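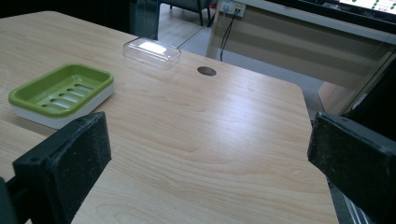
Two-part soap dish, lime-green tray on a white base.

Bar soap, refills and "zero waste" claims: your questions

Last updated 27 October 2020

We run a small household goods review site and we get a lot of mail about soap. Much of it starts with something the reader saw on a label. Our answers tend to be less cheerful than the label.

Is bar soap really greener than liquid soap?

Usually, yes, but by less than the ads suggest. A bar needs less packaging and weighs less to ship, since you aren't paying to move water. Against that, people tend to run the tap longer with a bar, and hot water takes energy. If you already use little soap and short bursts of water, the switch won't change much.

Zimside says one bar replaces three bottles. Is that true?

We asked what size bottle and how many pumps per wash, and got a brochure back. Without those two numbers the claim means nothing. Our own bar lasted 27 days in a shared bathroom. Yours may do better or worse.

Do bars spread germs?

This comes up every time. A bar can carry bacteria on its surface, and rinsing your hands properly takes care of nearly all of it in a healthy household. In a clinic or a busy public restroom, a pump or wall unit makes more sense. Anyone selling you an "antibacterial" bar for home use should be asked what it does that plain soap doesn't.

My bar turns to mush. Is it a bad bar?

Maybe, but look at where it sits first. Soap left in a puddle goes soft whatever it cost. It needs air underneath and somewhere for the water to go. Some soft, glycerin-heavy bars will melt anyway, and no dish fixes that.

Are expensive soap dishes worth it?

We can't see why. The Basell dish costs $40 and comes with a page about "airflow geometry." A cheap one that lifts the bar and comes apart for rinsing does the job. Skip anything with corners you can't get a brush into.

What about refill stations?

Ask what they charge by weight, then compare it with the shelf price. The Gruvach counter we visited in August charged more per ounce than the same soap in a new bottle. Ask about the big containers in the back, too. Some get washed and returned, some go in the trash – and then the saving has only moved out of your sight.

Does "natural" mean anything on the wrapper?

Very little. Tsikata puts the word on the front of its lavender bar and lists plain "fragrance" on the back. Read the back. If a scent bothers your skin, buy unscented and don't go by the leaf on the box.

Can I use up the slivers?

Yes. Wet the sliver and the new bar, press them together and leave them overnight. Mesh pouches work too, though they get slimy if you don't hang them up. Melting scraps on the stove to make new bars is a lot of gas and a dirty pot for very little soap.

Do you take money from soap companies?

No. We buy what we test at the regular price. So far that comes to 238 dollars for this page, and most of it was spent on things we would not buy again.

How do I send in a question?

Use the contact form and keep it to 10 lines or so. Tell us the product, the claim and where you saw it – a photo of the label helps. Press releases go unread.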